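Search this site Enter keywords Go

Home | Programme | Venues | Take Part | Contact

Call for participants: audience jury, Villalobos Short Film Season

The Villalobos Film Society invites applications from members of the public who wish to serve on the audience jury for its autumn season of short films. Applicants must be aged 18 or over and need have no professional connection with cinema. Those with a film entered in the competition are not eligible. 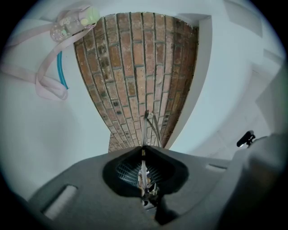

Brickwork between white walls.

Jurors will attend every screening in the competition, held at the Plorow cinema, and will take part in 2 closed discussions before the vote. Films in languages other than English will be shown with subtitles. Last season, 1,017 ballots were cast by the general audience, whose award is separate and will continue as before.

The role is unpaid. Jurors receive a season pass and a travel allowance of up to £125. Attendance at all sessions is required, and places cannot be shared or transferred.
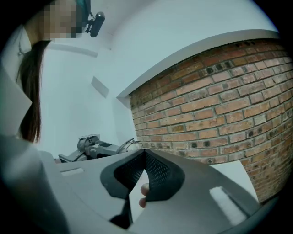 Sandro Marras writes that he had expected the discussions to be dominated by those who knew the most about film, and found the chair strict in giving each juror equal time. He would advise new jurors to take notes after each screening, as the shorter films are easily confused by the second evening.

Applications should include a letter of no more than one page, naming a short film seen since June and giving the applicant's opinion of it. Letters should be sent to the Jury Office, Villalobos Film Society, 141 Hutamik Road, to arrive by Aug 17, 2025. All applicants will receive a written reply.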